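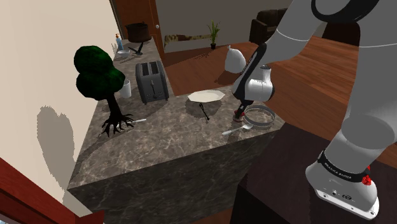
## Getting ready for train delays in hot weather

Trains on the Lelport line run slower once the temperature passes 90 degrees, and on the worst afternoons they stop between stations. Most of what makes a delay bearable gets done in the kitchen the night before. These are the habits that have worked in our house through several summers of commuting to Werkville.

### Water

Fill a 2000 ml bottle halfway, lay it on its side in the freezer overnight, and top it up with tap water before you leave. The ice lasts most of the day if the bottle is wrapped in a dish towel. Don't fill it all the way before freezing or it will split.

If you take medicine that has to stay cool, use an insulated pouch made for that purpose. Ask the pharmacist whether it can sit next to an ice pack, as some medicines are ruined by freezing.

### Food that holds up

Chocolate, soft cheese and anything with mayonnaise should stay home. Good choices for a hot car:

- crackers or pretzels in a hard container
- dried apricots or raisins
- a peanut butter sandwich, cut small
- whole apples, washed and dried the night before 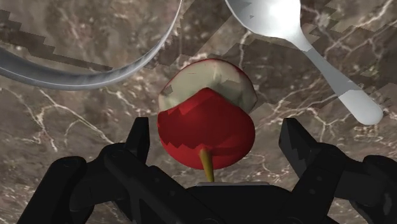 Salty snacks are fine as long as you have the water to go with them. Skip anything with a strong smell. The windows on the newer cars don't open, and other people are stuck in there too.

Cut fruit needs to be kept cold. If it has been out for 2 hours, throw it away, and cut that to one hour when it's over 90.

### The bag by the door

Keep one small bag packed from June until the weather breaks. Ours has:

- a charged power bank and the right cable
- a washcloth in a zip bag, to wet and put on the back of the neck
- a folding paper fan
- a card with phone numbers on it, in case the phone dies
- a few dollars in small bills for the bus
- a spare pair of socks, for anyone who may have to walk along the track bed in dress shoes

Recharge the power bank every couple of weeks even if you haven't used it. Write the date on a piece of masking tape on the back.

### Before you leave the house

Close the blinds on the sunny side. If you have a pet, put out a second bowl of water and leave the inside doors propped open. Don't leave a slow cooker running on a day when service alerts are already up by 7 a.m. You may not be home for dinner, and the stew will be dry by the time you are.

Give a neighbor a key. Solange Fraser across the hall has ours and we have hers, and between us the dog gets out on time.

### If the train stops

Stay in the car until the crew tells you to leave. Take off your jacket, sip the water slowly, and text home early while you still have a signal. Note the car number, which is printed over the end doors. Mine was 2958 the last time, and having it ready made the call to the help desk at Workanport much shorter.

Tell the crew right away if anyone near you feels dizzy or sick, or stops making sense.

### Afterward

Empty the bag that same evening. A wet washcloth left in a zip bag will smell by morning. Wash the bottle with hot soapy water, let it dry with the cap off, and put it back in the freezer half full.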